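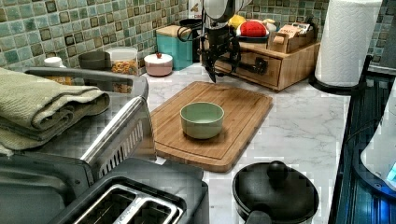
Foot mics for Ita, second attempt. With both boundary mics on the stage lip and the gate open, the kitchen scene is swamped by anything that touches the table. Dialogue from the back wall comes in low, the table noise comes in high, and no fader position suits both. A smooth ceramic bowl set down on a wooden chopping board, like the pale green one, gives a short hard knock with very little tail, and the gate opens on it every time. The compressor then pulls down the first word of whoever speaks next. The bowl stays in the show, so the fix has to be at our end.

Tried so far:

Gate threshold raised until the knock no longer opened it. Quiet lines went missing altogether, including the mother's first entrance. Put back.

Low cut moved up. Takes some of the stage floor out, which is worth having anyway, but the knock is mostly above it. Left in.

Boundary mic B moved to the far side of the prompt corner, off the platform and on to a square of carpet. Better. The knock now reaches B through the air and hardly at all through the boards. A is still on the lip and still bad. There is no equivalent place for A without putting it in front of the band, where it hears the cymbals and nothing else.

Folded blanket under the table legs. Small improvement, and the legs then rocked. Felt discs would do the same job and stay flat. None in the drawer.

Conclusion for the moment: B on the carpet, A muted for the whole kitchen scene, and the three speaking parts in that scene on radio packs. That moves the problem to the packs, see next.

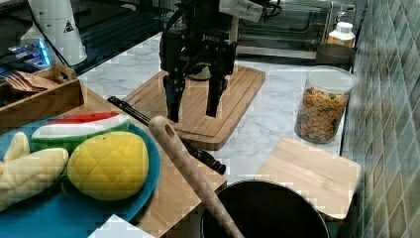

Entered by Heiðrún Hjaltadóttir
Stirnden hall, sound desk book, March 10, 2018

Radio packs. The Flamach receivers were racked in the store room last term and have been run from there with the aerials on the back of the rack. Complaint from the last run-through was dropouts on the father's pack whenever he crossed upstage left. Walked the stage with his pack on, desk in solo, reading from the script at ordinary speaking level. Dropouts are real and repeatable. They come in a strip behind the staircase unit and again by the dock door. Elsewhere the signal is steady.

The staircase unit has a steel frame under the treads. With the unit struck to the wings the strip behind it disappears. The one by the dock door stays, and I put that down to the door, which is steel faced and was shut. Opened it and the meter came up. It can't be open during a performance.

Aerials then moved from the rack to the lighting bar bracket, house left, on the long leads. Both strips gone with the staircase in place and the dock door shut. Turned one aerial through 90 degrees so the pair are not parallel. The meter on the receiver flickers less when he turns his back. I have left them like this and taped the leads. The tape is temporary and should become proper clips before anyone hangs another lamp on that bar.

Frequencies as now set:

Father 616 MHz
Mother as labelled on pack
Daughter 677 MHz
Spare not assigned

All of these need checking against our licence before April. I have the paper copy in the desk drawer but it is for last year's show and lists a different set of packs. Do not copy the settings across to the Ita sheet until that has been done. If the daughter's pack has to move, the receiver must be retuned first and the pack synced to it afterwards; doing it the other way round is how we got the two packs fighting each other in the autumn.

Gain structure. Packs were all at different sensitivities, apparently set by ear by whoever wore them last. Reset all to the middle position and made up the difference at the desk. Father clips on the shouted line at the end of the scene, so his is down one step from the rest. Daughter is quiet and will stay quiet. Her mic was clipped to a collar under a cardigan. Moved to the hairline with a loop of clear tape and it was a different microphone. Wardrobe have been told the cardigan can stay on if the cable goes down the back of the neck.

Batteries: fresh set at the interval, no exceptions. The indicator on these packs goes from full to nothing with very little in between. Used ones go in the tin, and the tin does not get raided for torches.

Noise on channel 3 of the desk. Separate fault, probably old. A low hum with the fader up and nothing plugged in -- not the packs, not the boundary mics. Swapped the cable, no change. Swapped the input to the next channel along, hum did not follow. So it is the channel strip. The desk went to Sveinbjörnsson for cleaning two years ago and the invoice mentions that strip, which makes me think it was noisy then. Crossed out on the scribble strip. Band vocal moved one along, and the cue sheet has to be changed to match. Zulkifli Liew has the master copy of the cue sheet, so pencil marks only on the desk copy until he has redone it.

Monitors. The cast asked for more piano in the wings. Gave them more piano. The wing speaker on the prompt side now feeds the mother's headset mic if she stands still at the door flat for her cue. Ringing starts low and builds slowly, so it is easy to miss from the desk. Notched it on the wing send and it held. I would sooner have the speaker turned to face upstage, but it sits on a shelf that is only as deep as the cabinet. A bracket would sort it. 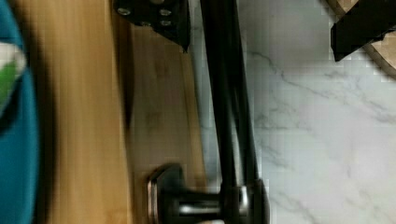
Manee Paisan has read the above and thinks A should not be muted for the whole scene, as the chorus sing two lines from the doorway near the end and none of them has a pack. She suggests bringing A back on the chorus entrance, by which time the table business is finished, and taking it out again on the blackout. Agreed in principle. It costs two more cues in a page that already has plenty, and the operator will be following the script with one hand. I have pencilled them in as a mute group so it is a single button.

She also asked whether a contact pad under the board would kill the knock at source. It might. A bit of the rubber matting from the workshop, cut smaller than the board so it can't be seen from the stalls, is worth ten minutes. Front rows look slightly down on the table, so it needs to be well inside the edge. Not tried yet.

To do before the next run:

Licence check, all packs
Clips for aerial leads
Felt discs for the table
Rubber mat test, A open, gate as now
Cue sheet, band vocal and mute group (Zulkifli)
Bracket for wing speaker, ask Elínborg Kirkegaard what is left in the steel rack
Spare pack: assign and label

Yanling Cheng is on the desk next time. Gate settings are stored under the show name, and the older file with the same name and a number after it is wrong. I have not deleted it yet, as the band levels in it are good and I want to copy them out first.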